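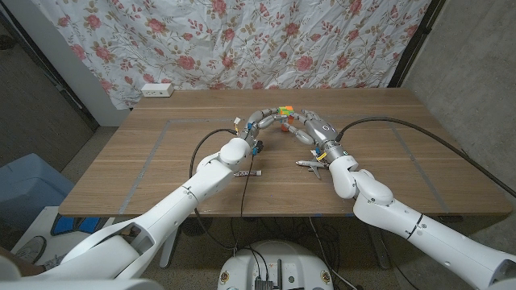 ## 7. When the hands stop and won't let go

Sooner or later you will meet this one. Both arms are reaching in over the table, both hands have hold of the same object, and then everything goes still. The status line on the Bimov console reads **Fault 73: grip conflict**, and the fingers stay exactly where they were. It looks alarming the first time, and most people's first wish is to reach in and pull the thing free. Please don't. The steps in this section take a few minutes and they have saved us a good many fingers, of both kinds.

Fault 73 means that the left and right hands disagree about where the shared object is. Each hand believes it is holding correctly, so each one pushes a little harder to correct the other, and when the force passes the limit the controller freezes the pair. Small objects that need turning between two hands bring it on far more often than anything else. A Rubik's cube is the classic culprit, as a layer that is part-way round gives the fingertips nothing square to press against.

> **Caution.** A frozen hand is still a powered hand. The motors hold their last position and can move again the moment the fault is cleared. Keep your own hands, sleeves, lanyards and hair outside the marked rectangle on the tabletop until you have finished step 4.

### 7.1 Releasing the grip

1. Say out loud that the arms are stopped, so that anyone else in the room knows you are dealing with it. It feels silly when you are on your own, but it is a good habit and you'll be glad of it on a busy afternoon.
2. Press the red stop button on the hand-held pendant. Do this even though the arms have already stopped by themselves. The fault freeze and the stop button are separate things, and only the button prevents a restart from the console.
3. On the console, open **Hands**, then **Holding force**, and write down the two readings. You will want them later and they vanish when the fault is cleared.
4. Turn the key on the pendant to **Service** and wait for 19 seconds. The holding force fades slowly over that time. You may hear a faint ticking from the knuckles as it does, and this is quite normal.
5. Support the object from underneath with one open palm. With your other hand, ease the fingers of the *right* hand open, starting with the thumb. Move each finger only in the direction it naturally bends.
6. Once the right hand is clear, do the same for the left and lift the object away.
7. Look over the fingertip pads. A pad that has lifted at the edge or twisted round on its finger should be changed before you go any further (see section 9).

**Note.** If a finger doesn't want to move in step 5, stop and go back to step 4. Never use a screwdriver or a ruler as a lever. Cayetano Mateos once bent a finger link on our first Prurkell pair that way, and he has kindly asked for the story to be included here so that the rest of us can learn from it.

### 7.2 Checking the cables

A grip conflict is quite often a cable problem wearing a disguise. The cables at the wrists need enough slack to follow the arms all the way in to the middle of the table, but a loop that is too generous can catch on something and tug the wrist a few millimetres off its true position. The controller has no way of knowing about the tug, so it blames the other hand.

1. Leave the key at **Service** and the stop button pressed.
2. Follow each cable with your eyes, and then with your fingers, from the wrist back to where it leaves the table. Feel for kinks and for flat spots where it has been leant on.
3. Pay special attention to any cable that passes over the table edge. It should slide freely over the corner when you draw it gently towards you.
4. Look under the table as well. If the floor cables have become tangled, sort them out now – a foot through a loop can pull on a wrist from two metres away.
5. Push each wrist connector home until you feel it click.

> **Caution.** Do not unplug a wrist connector while the base is powered. Switch off at the base first and allow the lights to go out.

### 7.3 Clearing the fault and starting again

1. Tidy the table. Pens, toys and anything else waiting its turn should be moved well out from beneath the hands, so that nothing gets pinched or knocked when the arms go home.
2. Stand back, turn the key to **Run** and release the stop button.
3. Choose **Clear fault**, then **Home, slow**. The arms will draw apart and return one at a time, left first.
4. Run **Touch test** with nothing in the hands. Both should report a difference of 3 or less.
5. Put the object back and repeat the task at slow speed before returning to your usual setting.

If the touch test gives a figure above 3, run the wrist alignment in section 8 and try once more. If the fault comes back after that, leave the arms switched off and send Bonifacio Prieto your two force readings from 7.1, along with the log file whose name begins with 281. He looks after the Nieto and Wenis benches too, so it helps if you put the bench name at the top of your message.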